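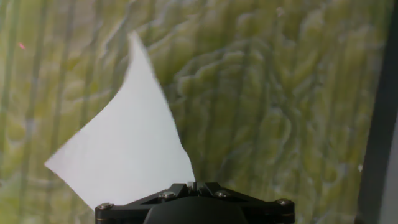

Dirnunero has released a first set of 941 recorded examples of paper handling, gathered for a learning system meant to fold and stack sheets without being given a fixed path for each movement. The recordings were made at the company's workshop in Brirkine and are dated 2020-07-03. Each one pairs the view from a small camera at the wrist with the position of every joint and the opening of the gripper. In the wrist view the sheet is pinched at its base and rises clear of the gripper, with a slight curl where it is held and its top corner blurred. The paper is plain white and carries no printing, so the system has only the outline and faint shading of the sheet to work from, set against a busy green pattern.

Thin sheets are awkward for software of this kind. A rigid part keeps its shape once it has been picked up, and its position can be worked out from that of the gripper. A sheet of paper bends under its own weight and lags behind when the arm turns. The free corners may be well away from where a simple calculation would put them. Dirnunero's earlier method used a model of the sheet as a grid of linked points, but the model ran too slowly to correct a movement already under way.

The new method depends on demonstration. An operator guides the arm through a task by means of a hand-held controller, and the system is later trained to produce the same movements from the camera view alone. Tasks in the first set are lifting a single sheet, turning it over, laying it flat against a marked edge and making one fold. A recording in which the sheet is dropped is kept but labelled as a failure. Recordings with missing camera data are thrown out.

The set was checked by Histasero, which supplied the software used to line up the camera and joint readings. It found a delay between the two in 33 recordings, traced to a loose cable – these were corrected and remain in the set. The gripper itself was not changed during the work, and the same pair of fingers was used throughout.

Patterned backgrounds are used for part of the set. In early trials against a plain grey board, the system learned to find the sheet by brightness and lost it when the board was replaced. The patterned recordings are stored in a separate folder, so that users can train with or without them.

Dirnunero intends to bring the total to 3,000 by October. The additional recordings will cover tissue, card and coated paper, along with sheets that have already been creased. A second arm will be added for folds that need the sheet to be held at both ends. The company has given no date for tests on a working line, and no results from the trained system have been published with the recordings.

The files are available on request to research groups, with a short guide to the labels and a list of known faults.

Related items
Sönmez opens second test hall for packing arms
Histasero updates its timing software
Gripper wear: results after 1,984 hours
Brirkine workshop to add night shift for recording work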